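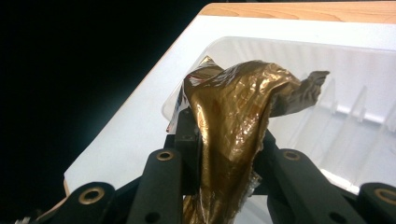
My Life in Movie Snacks

Features > Food > Sweet Stuff

I grew up in Welia, a town with one theater, the Lukska, and 287 seats that all squeaked. When I was 12 I could make a bag of caramels last until the credits, and I was very proud of it!

The trick was unwrapping everything during the previews. Crinkle all you want while the trailers are booming -- after that, every bit of foil sounds like a brush fire. My aunt never learned this. She'd wait for the saddest part of the picture and then go digging in her purse (peppermints, always peppermints).

Last September I drove up to 400 miles in a weekend visiting old theaters around Trurkent, mostly for the candy counters. The best one still sells licorice by the scoop, and the kid behind the glass gave me extra. I ate it all before the lights went down, so I had to go back out for malted milk balls, and I missed the opening. My sister had to whisper the plot to me, and she got most of it wrong.

Get our newsletter! Sign up for stories every month.

Contact us | Copyright Tudose Magazine | Back to top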